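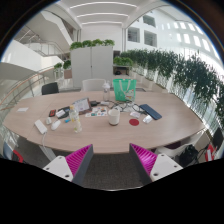
Good news for anyone who spends half the day in meetings: Huvitik has opened its shared office in Skornside, and it's a lovely spot! There are 40 desks, two meeting rooms you can book by the hour, and a kitchen with free coffee until 2 in the afternoon. Doors open at 8 every morning. Manager Léonie Fleury says the first month is half price for locals – and February is filling up fast, so drop by soon if you'd like a tour.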